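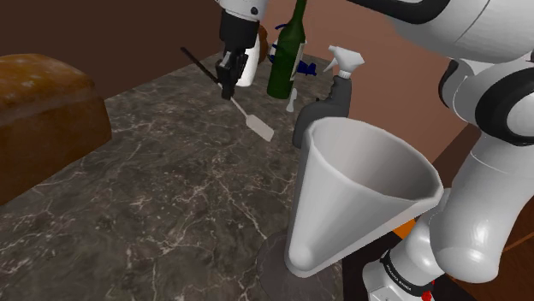

### 3.2 Erzeugung der Demonstrationen

Die Beispieltrajektorien wurden vollständig in der Simulationsumgebung Hurkel aufgezeichnet. Jede Episode beginnt mit einer zufällig erzeugten Belegung der Arbeitsfläche. Objektmodelle, Startposen und Kameraparameter werden aus getrennten Verteilungen gezogen, deren Startwerte zusammen mit der Episode gespeichert werden. Eine Belegung gilt als zulässig, wenn sich nach dem Absetzen aller Körper keine Durchdringungen oberhalb der Toleranz des Kontaktlösers ergeben und das Zielobjekt mit mindestens einer vorab berechneten Griffpose erreichbar ist. Objekte, die nicht zur Aufgabe gehören, bleiben als Störobjekte in der Umgebung und dürfen das Ziel teilweise verdecken.

Die Steuerung erfolgte per Teleoperation über die Schnittstelle Zandar. Der Bediener gibt inkrementelle Änderungen der Endeffektorpose vor, aus denen ein Regler mit Nullraumterm die Gelenksollwerte berechnet. Der Greifer wird binär angesteuert. Aufgezeichnet werden Gelenkwinkel, Endeffektorpose, Greiferzustand, das Kommando des Bedieners sowie die Farbbilder aller Ansichten. Tiefenbilder lassen sich nachträglich aus dem gespeicherten Simulationszustand rendern und sind daher nicht Teil des Rohdatensatzes.

Der Aufgabensatz umfasst 4 Familien: Aufnehmen, Umsetzen, Einlegen und Ausrichten. Insgesamt wurden 2.000 Episoden aufgenommen, von denen nach der Filterung 1.628 verblieben. Verworfen wurden Episoden, in denen das Zielobjekt die Arbeitsfläche verließ, der Arm in eine Gelenkbegrenzung lief oder die Zielbedingung bis zum Ende der Aufzeichnung nicht erfüllt war. Eine verbliebene Episode enthält im Mittel etwa 300 Zeitschritte. Stillstandsphasen am Anfang wurden abgeschnitten, solche unmittelbar vor dem Schließen des Greifers dagegen beibehalten — in Vorversuchen führte ihr Entfernen zu verfrühten Schließkommandos der gelernten Strategie.

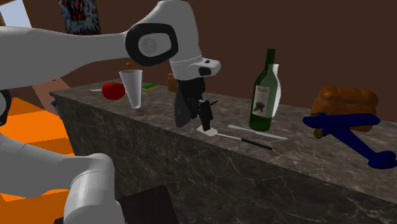

**Abbildung 3:** Simulierte Arbeitsfläche mit Störobjekten. Der Greifer befindet sich über einem kleinen, flachen weißen Gegenstand.

Flache Objekte erwiesen sich als die schwierigste Teilmenge. Bei geringer Bauhöhe bleibt zwischen Fingerspitze und Arbeitsfläche nur ein kleiner Spielraum, und die Kontaktkräfte reagieren empfindlich auf Fehler in der Anfahrhöhe. Für diese Objekte wurde die Schrittweite der vertikalen Kommandos in Zandar halbiert. Die Aktionen wurden anschließend auf eine einheitliche Skala zurückgerechnet, sodass die Anpassung im Training nicht als gesonderter Modus auftritt.

Die Aufteilung in Trainings- und Validierungsdaten erfolgt nach Belegungen und nicht nach einzelnen Episoden. Andernfalls könnten Wiederholungen derselben Anordnung in beiden Teilmengen auftreten. Für den Vergleich mit dem Referenzverfahren Kamel (Abschnitt 4.1) wird dieselbe Aufteilung verwendet.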